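Oak floor in the main room – refinish or replace before we list?

stulitz_road
Posted Thursday
We're selling in July and the agent, Yolandi Van Wyk, thinks the floor is what buyers will remember. Planks run the long way toward the dining end. The other one is the TV wall with the brick. I can't decide whether to spend money on it. House is in Clilgate, 253 square feet in that room. 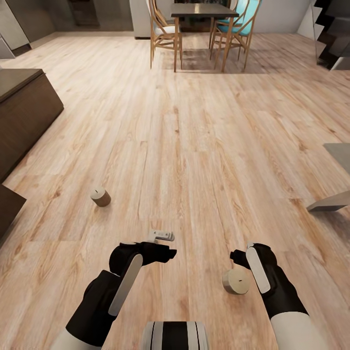
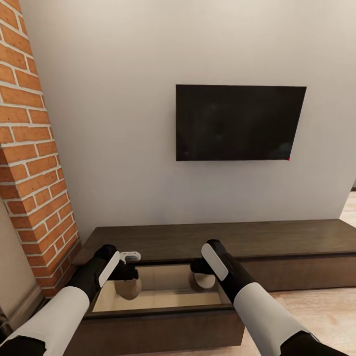 I got one quote from Adams for a full sand and three coats of finish, and one from Flaltby for new boards. The second is more than double the first. We have lived here 17 years and it was last sanded before we bought it.

kneepads
Don't replace it. Pull a floor vent and look at the board edge to see how much wood you have above the tongue. If there's a quarter inch, sand it.

mrs_tamarack
I'd skip both. We sold last spring and did a screen and recoat only. Took a day, cost a fraction of a sanding job, and the buyers put down carpet anyway.

kneepads
A recoat only works if the old finish is sound and nobody has used wax or oil soap on it. The new coat will peel.

mrs_tamarack
Ours didn't peel. You test a closet first. It isn't complicated.

stulitz_road
I have used oil soap. Probably for 6 of those years.

kneepads
Then sand.

dorwin7
Disagree with sanding this close to a sale. Oil-based finish needs time to cure and the smell hangs on. If you go water-based you can be back in with socks the next day, but keep rugs off for a couple of weeks. Also ask Adams whether the quote includes the baseboard shoe. Mine didn't and I ended up painting 7 lengths of it myself.

stulitz_road
Checked the vent in the hall. A bit over a quarter inch above the tongue. Shoe is not included, thanks for that.

mrs_tamarack
I'd still get a price on a recoat with a cleaner that strips the soap. Some outfits will do it.

stulitz_road
Asked Adams. They'll test a patch in the closet on their first visit – if it holds, recoat, otherwise we go ahead with the sanding, water-based. Will post what they find.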